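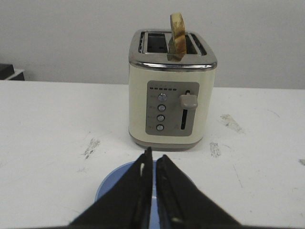 I went through four toasters before I found one I wanted to keep, and I'm putting down what I learned because Teresa Gilmartin asked me twice and I gave her a bad answer both times.

The one we have now is a two-slice model, cream with a chrome top. It cost $57. I had been looking at a Kerkoro for less, but the store only had it in black, and the display one had a lever that stuck. Our last toaster was a hand-me-down from Colm Lenihan. It did one side dark and the other side barely at all, and we lived with that from June until a couple of weeks ago.

What I like about this one:

- The four buttons are in a column on the front, so I don't have to turn it around to find anything.
- There's a little row of lights above them. I set the level once and have left it alone.
- The lever is big and boxy. My hands are stiff in the morning and I can push it down with my palm.

What I don't like is that the chrome shows every fingerprint. I wipe it with a dry dish towel when I remember to. The labels beside the buttons are also small, and I had to put on my glasses to learn which was which.

Bread makes more difference than I expected. The sliced white from the bakery on Urnau Street has a tall rounded top and it stands well up out of the slot. That's fine for getting it out without burning yourself, but the top edge stays pale unless you flip the slice halfway through. Regular sandwich bread from the supermarket drops in lower and doesn't need flipping. I buy the bakery bread anyway.

If I'm only making one slice, I use one slot and leave the other empty. The manual says either is fine.

Most mornings it's toast and something warm. I use the small saucepan for oatmeal, or for soup if it's that kind of day, and eat out of the blue bowl. The pan has a glass lid, so I can check on it without lifting anything. Leftovers go in a plastic container, and that is close to everything I use before noon.
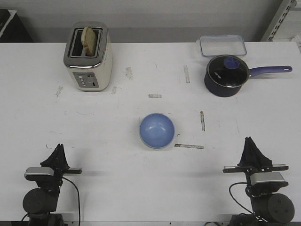
*Toaster, small saucepan, blue bowl, and the container at the back.*

The white table needs work. It has tape marks on it and a lot of smudges. I tried dish soap first — no change. Baking soda and a damp cloth took off a little after 30 minutes of sitting, but I gave up on the rest. Teresa says cooking oil loosens old tape glue, so I'll try that on one strip before I do any more.

I still need to get a crumb brush. The one I used for years went out with the old toaster by mistake.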